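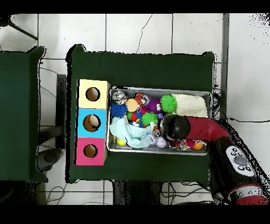 The toy bin and the three boxes on the green table, with the arm over the right side of the bin.

Saturday, December 16, 2023

I spent most of this week moving toys from a bin into boxes with a robot arm, and I have a sore right shoulder from it. A few people asked what the job involves, so I am writing down how a day goes.

The task is called Donnelly in our notes. All our tasks are named after streets, and Živko Papadopoulos picks them. The arm takes a toy out of the metal bin, carries it to the boxes and drops it through one of the round holes. I do this by hand first, which means I hold the arm and push it through the motion while the joints record. Later I do the same thing from the desk with the remote controller. We keep both kinds of recording, in separate folders.

Hand guiding is easier to learn. You feel where the arm is heavy and where it wants to swing out, and after an hour you stop thinking about it. The trouble is that my own body gets in the way. If I stand on the wrong side I end up leaning across the table, and the path I record has a bend in it that comes from my elbow. We threw out most of Monday's recordings for that.

Remote control is slower. I still overshoot when I bring the arm down, and I have to stop, back up and come in again. Živko wants those tries kept in as long as the toy ends up in a box. His view is that the robot will miss too and should have seen what to do next. I was trimming them out until he noticed.

The spiky balls are the best thing to pick up. There is always something to grip. The smooth ones roll away if you come in at an angle, and then they sit against the wall of the bin and you have to work them loose. The cloths are the worst. You go down for a ball and come up with a ball and half a cloth, and the cloth will not go through the hole. I tried taking the cloths out on Tuesday to get my numbers up. They went back in after lunch.

My target was 20 good recordings per session, and on my best session I got 51, all by hand. By remote I have passed 20 only once. The whole set for this task is now at 3,629, and that includes everything done in April by the person who had the job before me. Her recordings are smoother than mine. I played several of them back next to my own and she hardly ever pauses above the bin. She picks her toy before she moves. I have been trying to do the same, and it helps more than any of the settings I changed.

One thing I would do differently is label as I go. I left it all for Thursday evening and could not remember which box I had been aiming for in some of the early ones, when the toy bounced off the rim and dropped to the table. Those are marked unclear now.

Next up is Cluncombe, the same boxes with a fixed color for each toy. I have 3 days booked for it after the break. I am going to raise the desk chair before then and see if that does anything for the shoulder.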